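In Defence of the Table With Nothing to Say

When I moved to Tindonham, I lived for seven months with a table which I had not chosen. It was dark, it was heavy, and it had a pattern of grapes carved along the sides. Everybody who visited me praised it. I ate at it, I wrote at it, I paid my bills at it, and I never learned to like it. I want to explain here why I believe that a working table should be plain, pale and wide, and why I think that we have been taught to look down on such tables without a good reason.

In my first country a table was a serious possession. The family name for ours was simply "the Mujić", after the workshop which had made it, in the same way that other families speak about their piano. It had a glass sheet on top, and on the glass a cloth, and on the cloth a second cloth made of plastic. To do any homework we had to lift three layers and then put them back before supper. I think that I saw the real wood of this table perhaps two times in my childhood. We protected it so well that it was of almost no use to us.

I don't say this with bitterness. My parents had paid a lot for it and they wished it to last. But I have noticed that many people here do the same thing with other means. They buy a beautiful surface, then they are afraid of it. They put mats under cups, and felt under the mats. A guest who sets down a spoon receives a small look. A table like this is always asking for something, and the persons who sit at it must always be answering.

My opinion changed because of a shop, which is a bit embarrassing to admit. There is a second-hand warehouse called Coltari at the end of our bus line, and they were selling tables from an office that had closed. The tops were cream-white and matt, without any pattern. The price was 200 pounds for the big size. I went there for a bookcase. I put my hand on one of these tops and I thought that it felt calm, if a surface can be calm. The next morning I telephoned and asked them to keep it for me.

What I discovered first was the light. My room looks to the north, and the dark table used to swallow the whole afternoon. The pale one gives it back. In June I could read at it until late in the evening with no lamp, and even in winter I switch the lamp on later than before. I'm not able to measure this properly, but my eyes are less tired, and I trust my eyes more than a brochure.

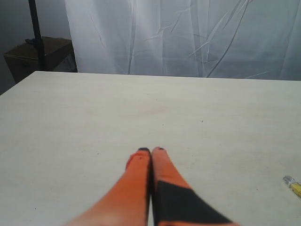 The second discovery was that I lose fewer things. On carved dark wood, a black button or a small screw is gone as soon as you put it down. On a plain pale top it has no place to hide. I mend clothes for myself and sometimes for neighbours, and I used to spend a part of every repair on my knees with a torch. Now I see the needle where I left it. The same is true for crumbs, of course, and some friends have told me that this is exactly why they would never buy such a table. They say that it shows every mark. I agree that it does, and I count this as a quality. Dirt that I can see, I wipe. Dirt on the old table I wiped only at Christmas, when I was ashamed.

There is also the question of the finish. People who sell furniture love shine, and in the catalogues every table looks like a lake. But a shiny top throws the window into your face, and it collects fingerprints — mine was covered with them one hour after cleaning. A matt surface doesn't do this. Paper lies quietly on it. You can push a plate a little to the side without hearing that terrible squeak. If I could give only one piece of advice to a person who is buying a table, it would be to ignore the colour at first and to look for the one that doesn't shine.

I must be fair to the other side. A white table can look cold, and in a big room with bad lamps it can remind you of a clinic. I've seen this, and I didn't wish to have my breakfast there. The choice of white is important. The very blue whites are the guilty ones. A white with some cream in it, a little warm, behaves much better beside bread and wood and human hands. I also accept that a plain table will never be the thing that visitors admire. Mine has not received one compliment.

And there is the argument of money, which I find the strongest. In the window of Wetard, in our high street, I saw an oak dining table for 625 pounds, reduced for the sale to 528. It was a fine table and I have nothing against oak. But the assistant explained to me which oil it needs, which cloth, which products would damage it, and how far it must stand from the radiator. It sounded like instructions for a sick relative. I thanked her and went home to my own table, where the instructions are soap and water.

I still keep one habit from my childhood. Before I go to bed I clear everything from the top, and in the morning I come with my coffee and I choose what will be put on it first. With three layers of cloth and glass this was a duty. Now it takes me less than a minute, and I do it also on the days when I'm tired.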